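Grirton 技术笔记
首页 | 论文 | 数据 | 团队 | 联系
3月 Archie Rennie、Elspeth Sutherland

4.2 腕部视角到底帮了多少忙

上一节讲完了标定，接下来说说我们自己最想知道的事：拆台式机的时候，策略究竟是靠固定相机在干活，还是靠腕部相机在干活？写开题的时候我押的是固定相机，Elspeth 押腕部，赌注是一顿午饭。先剧透一下，饭是我请的（而且她挑了一家不便宜的）。

任务本身不复杂。机箱侧放在铝型材台面上，侧板已经拆掉，机械臂从上方伸进去，先找到内存条，再对准卡扣，最后夹住模块往外提。难就难在机箱里面太挤了！电源、硬盘架和一大把线都在旁边，夹爪稍微偏一点就会蹭到东西。我们把整套流程叫 Wakach，名字是 Elspeth 起的，没有什么缩写含义，审稿人不用再问了。

训练数据一共 776 条遥操作轨迹，全部由我们两个人采集。其中 97 条留作验证，不参与训练。每条轨迹都同步记录固定相机和腕部相机的画面、关节角和夹爪开度。我本来想把力矩信号也放进来，但早期版本里它的时间戳老是漂，对齐以后还是有毛刺，最后就拿掉了，这个坑我们在附录 B 里单独写。

视角的差别用数字讲不太直观，看图 3 会快一些。固定相机能看到机械臂和机箱的整体关系，可是夹爪一下到主板上方，接触点附近的细节就很难看清了。腕部相机反过来，插槽、电容、处理器插座都很近，代价是夹爪自己占掉一大块画面，而且金属件反光很厉害。
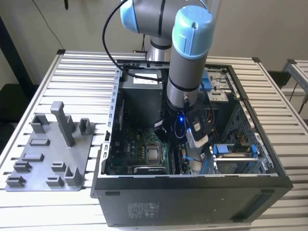
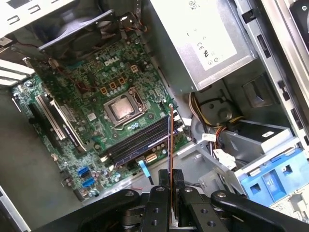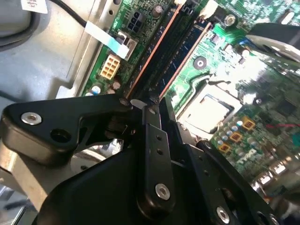

图 3 拆机任务中的两类视角。第一幅来自固定相机，后两幅来自腕部相机；三幅中均可见打开的台式机机箱、绿色主板和黑色夹爪。

图 3 的最后一幅我特意多说两句。右上方打光很强，板子上有些区域直接泛白，早期的关键点检测器碰到这种画面特别容易犯糊涂，会把处理器顶盖的亮边当成内存槽的端头。我们试过压曝光，结果暗处的黑色插槽又糊成一团，等于白忙。后来的办法很土：训练时随机往图上叠亮斑，让网络自己习惯。叠多大、叠多亮，都是我一个周日下午手调出来的，谈不上什么理论依据，参数放在代码仓库的配置文件里，欢迎有耐心的读者继续调。

评测时每种配置跑 300 次，中途不换权重。我们比较了三种输入：只用固定相机、只用腕部相机、两路都用。所谓成功，是指模块完整离开插槽，同时夹爪没有触发碰撞保护，两条缺一不可。每次开始前，机箱的摆放位置都会在小范围内随机挪动，免得策略把坐标背下来。

结果和我押的正好相反。只用固定相机时，策略接近目标的动作很漂亮，路径也顺，但到了最后一段就开始犹豫，常常停在插槽旁边来回蹭。只用腕部相机的策略前半程走得有点笨，偶尔要绕一下才能找到主板，可是一旦看见插槽，后面就稳得多。两路都用的版本在三者里表现最好，这一点我们俩倒是都猜对了，所以不算进赌注。

我还做了一个小实验：在夹爪离插槽只剩 5 厘米的时候，把其中一路画面换成全黑。遮掉固定相机，策略几乎没什么反应，该怎么走还怎么走；遮掉腕部相机，它立刻就慌了，动作幅度变大，多数时候会触发保护停机。我把这个现象理解为注意力在末段自动转移到了腕部画面上，Elspeth 觉得这个说法太拟人，她更愿意说固定相机在末段提供的信息量太少，网络学会了不看它。两种解释目前的数据都分不开，我们就都留在这里。

需要说明的是，这些结论只来自同一类机箱。Cutbridge 那边的合作者正在用结构更紧凑的机型重复实验，他们的夹爪更窄，遮挡情况也会不一样，我不太敢替他们打包票。另外，线缆的影响我们也没有认真控制：机箱里的线每次摆得都不太一样，有时候一根线正好横在主板上，策略就得绕着走。下一节讨论失败案例时，会先从线缆说起。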